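The Spare Room, Part One

11 Aug 2020

I have been promising to write about the spare room since March, and every time I sit down to do it I end up making tea and wandering in there to look at it instead. So please forgive me if this rambles. It's a room that makes me ramble!

When we moved in, the idea was that this would be the guest room. My sister would come and stay, and my old roommate Naima Tahiri would come up for a long weekend, and there would be a little lamp and a pile of good paperbacks and perhaps a carafe (I have always wanted to be a person with a carafe). What happened is what happens to most spare rooms, I suspect. Anything we didn't have a home for went in there "just for tonight," and the door got closed on it. The ironing went in. The fan went in. A 1000-piece jigsaw of a harbor went in, half done, on a tray, and I'm fairly sure I slept better for not having to look at all that sky.

Naima is coming at the end of the month, though, and she has already bought her ticket, so I finally rolled up my sleeves.

The first job was the beds. I'd been going back and forth over them for ages. My neighbor Ebbe Engebretsen, who is a very sensible man about furniture, told me to get one of them out of there and be done with it. But I like a room that can sleep more than one person, and I'm soft about wooden bed frames, the plain pale kind with slats. So it stays, and the low bed with the gray upholstered backrest stays too. I've been lying on that one in the afternoons to test it, purely for Naima's sake, and I can report that the backrest is lovely to lean on with a book.

The wall is another story. It's a big white wall, and it has its share of scuffs and little dark spots, and a cable running along the top that I would dearly love to tuck away somewhere. I started looking at paint and got as far as two sample pots, one called Findik and one called Cuevas, which to my eye are the very same off-white with different hats on. I may just wash it down and see how I feel.

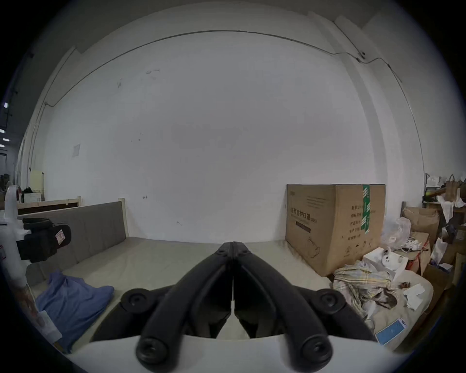 The cardboard box problem

Every room I have ever tidied has had a box in it that I didn't want to deal with, and in this one it's the big brown one up against the wall on the bed. My method with boxes, if you can call it a method, is to put them somewhere I'll be forced to move them before anybody can lie down. It works beautifully right up until you remember that no one is lying down for weeks.

I did make a start this morning. I got through 4 of the bags from behind the door, which were mostly sheets and pillowcases, and I found the good blanket we bought on our trip to Steltholm, the one I had accused my sister of borrowing. (I've called her. She was very gracious about it, considering.) I also found the manual for the Ultero heater, which we gave away two winters ago, and a raffle ticket, number 2777, that I can't bring myself to throw out in case it's still lucky.

Still to do: wash the wall, find a lamp, decide about curtains, and make up the bed with something nicer than what we've got. If any of you have a favorite kind of bedspread for a low bed, one that doesn't drag on the floor, please tell me in the comments. I'm leaning toward something blue, but I've been leaning toward blue my whole life and could be talked into green.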